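Folding and Laundry Room: Frequently Asked Questions

Who can use the folding tables?
Everybody who has a desk or a workshop place at Plernbridge. You do not need to book for small things. For a full load, please write your name on the sheet by the door, so that others can plan.

Why are the tables covered with cloth?
A bare table is slippery, and thin fabric moves away from you while you fold. With a soft cover the cloth stays where you put it. The cover should be pulled flat before you start, and the clips on the edge must stay on.
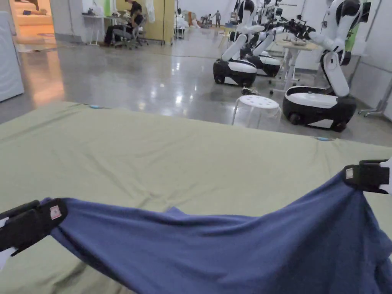

Large pieces are easier when you hold them by two opposite ends first and let the middle hang. Then lower the cloth slowly on the table and smooth it from the centre to the outside. If you put it down in one heap, you will need to lift it again.

How do I fold a T-shirt?
Lay it with the front side down. Bring one side to the middle, turn the sleeve back, and do the same with the other side. After this, fold it 2 times from the bottom. Dark shirts and light shirts go in separate piles.
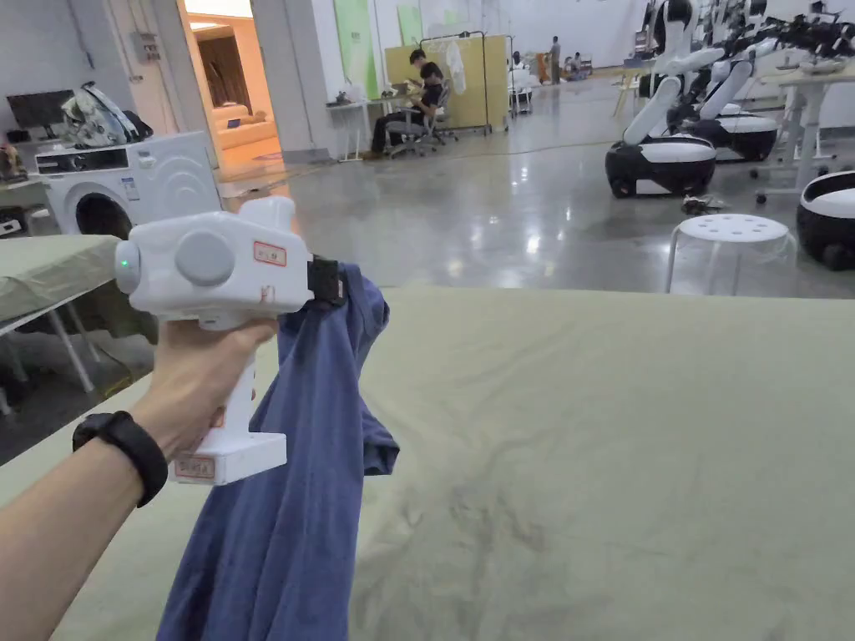
A blue T-shirt held up over the folding table.

At what temperature should I wash?
We use 40 degrees for cotton. For anything else, please read the label inside the garment.

May I leave my clothes on the washing machine?
For a short time, yes. What is still there in the evening will be moved to the Mabaso shelf in the corridor, and you can collect it during 2 weeks.

The table cover has marks on it. Whom should I tell?
Small marks are normal and they mostly come out in the wash. We change the covers in May and again in autumn. If there is a hole, please send a message to the Galex desk, extension 43.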